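Jirnard (software)

Jirnard is a software package for controlling robot arms in tasks where many thin, similar objects stand close together. It covers perception, grasp planning and low-level motion, and is used mostly for dishes, trays, book-like items and flat packaged parts. The project was started by Rosalind Zamora, who wrote the first version of the planner and still maintains it. The name covers both the core library and the set of command-line tools shipped with it.

Background

Earlier picking software treated each object as a separate shape with free space around it. This works for items spread out on a table and fails for items in a rack, where neighbors overlap and only a narrow strip of each one can be seen. Zamora's first design, known inside the project as Ambrose, was a rim finder and nothing more. It took a color image and a depth image and returned a list of curved edges. Planning was added later, and the two parts were merged under the present name.

Perception

The rim finder, which kept the name Ambrose after the merge, looks for arcs first and objects second. In a row of plates seen at close range, the lighter rims stand out as a series of parallel curves against the darker inner surfaces of the plates beside them. Ambrose fits an ellipse to each curve, then sorts the ellipses by depth. 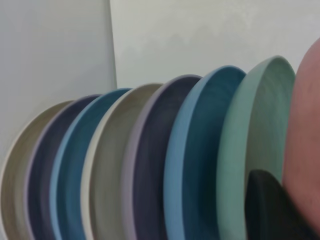

Color is used as a check on this step and is given a low weight. Where two plates of the same color are separated by others, the color tells the software that two arcs belong to different objects, but it can't say which is nearer. Where neighbors share a color the check is skipped. Each arc is stored with its center, its tilt and a confidence value from 0 to 1. Arcs below the threshold are kept in the list and marked as obstacles, so the planner will avoid them without trying to pick them up.

Views from the wrist camera and from a fixed camera are handled by separate instances of Ambrose. Their results are joined in a common table frame. If the two disagree on the order of a row, the wrist view is preferred at short distances and the fixed view otherwise. The distance at which the switch takes place is set in the configuration file; the default is 300 mm.

Planning

The planner, called Puken, receives the sorted list and chooses one object at a time. It normally begins at an open end of the row, where there is room for a finger on the outer side. For every candidate it tests 17 approach angles and drops those that would bring the gripper into contact with a neighbor or with the rack. The remaining angles are ranked by clearance, with a small penalty for large wrist turns.

Puken plans the retreat before the approach. A plate lifted straight up can drag on the one behind it, so the first part of the retreat follows the tilt of the plate as measured by Ambrose. Only after the lower edge has cleared the rack does the arm move sideways. Objects lying flat use a second grasp type, in which the fingers close on the rim from the side, and they are kept out of the row ordering altogether.

A row is measured again after each pick. This costs time, but plates in a wire rack often shift when one is removed — a change of 5 mm at the base is enough to spoil a stored grasp.

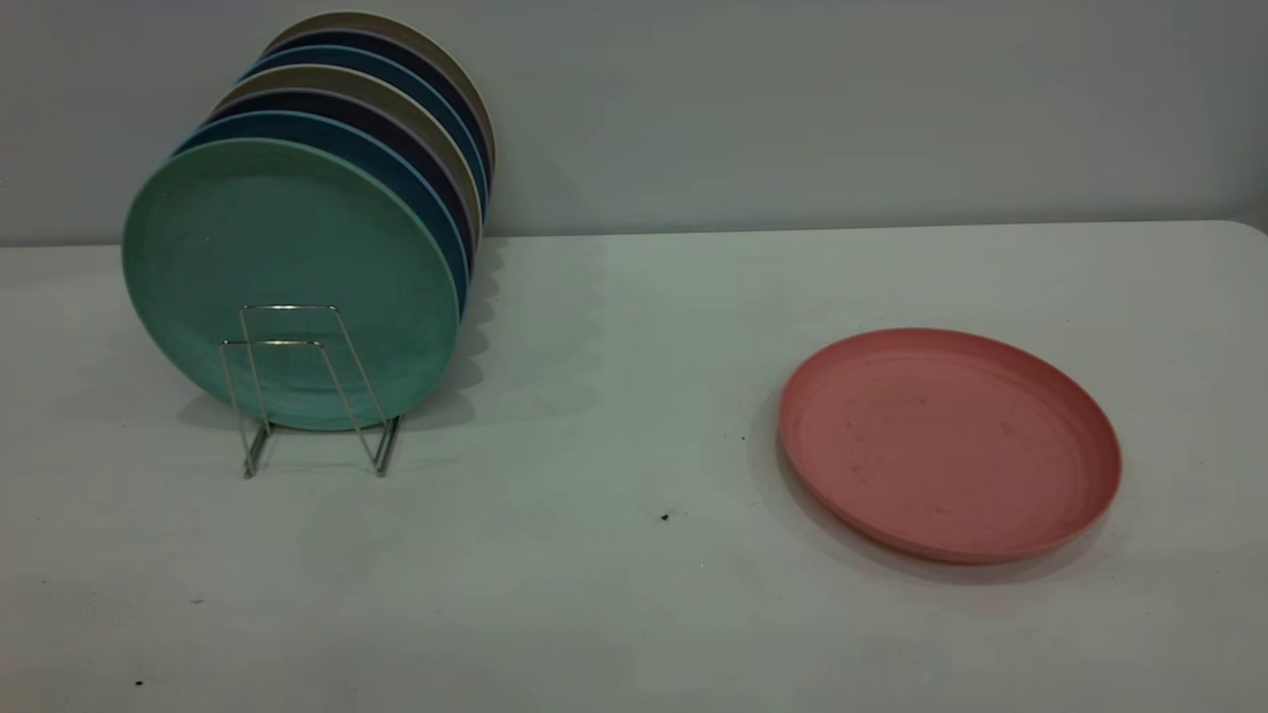 Control

Motion commands are sent through a thin layer that accepts joint positions or tool velocities. During the last part of an approach the software switches to velocity mode and watches the measured force at the fingers. Contact earlier than expected stops the arm and returns control to Puken, which marks the angle as blocked and picks the next one on its list. After all angles have been used up, the object is skipped and a warning is written to the log.

Tools

Drudamora is the replay viewer. It opens a recorded run and shows the camera views, the fitted arcs and the planned path on one timeline. Users can change a setting and rerun perception on the same recording without the robot attached. The package also includes a test suite of 127 recorded rows, which is run before each release.

Limitations

Jirnard does not handle clear glass, and shiny racks can produce false arcs when a thin rod crosses a plate. Bowls are supported only if their rims are close to circular. The software assumes that the row stays still between measurement and grasp, so it is not suited to moving belts.

See also

Grasp planning
Bin picking
Ellipse fitting
Hand-eye calibration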